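Student robotics: how should we write up a cube-pairing task?
Posted by Kekeli Antwi

Our club at Porkstead is preparing an entry for the February round. The task requires cubes to be placed in pairs by color. Reference views follow.

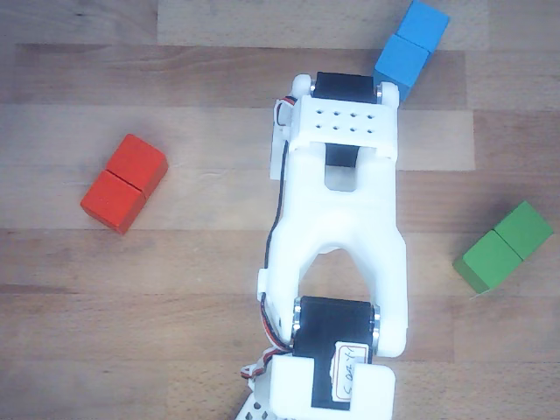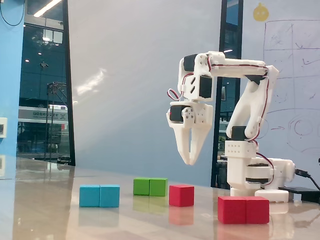
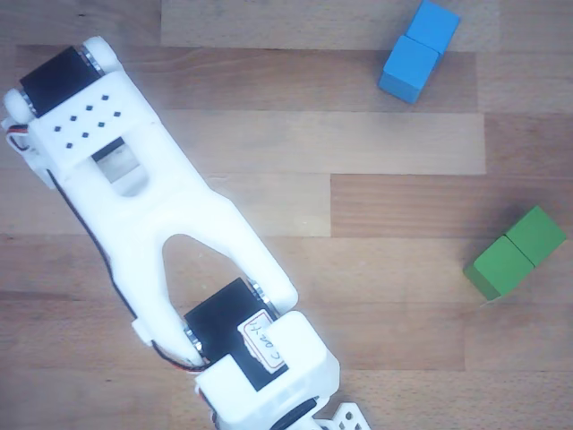
The entry form allows 159 words for the task statement, and our draft exceeds it. May we shorten "two cubes of one color, side by side, faces touching" to "paired", given that the green cubes stand that way in all three views?

Prys Gough
Yes. Define "paired" once in the first line. Judges at Lumodthorpe accepted this from us last year.

Na-rae Sung
I would retain "faces touching". Our team lost 3 points for omitting it.

Sânziana Sârbu
Please check the form again. I believe the limit has changed.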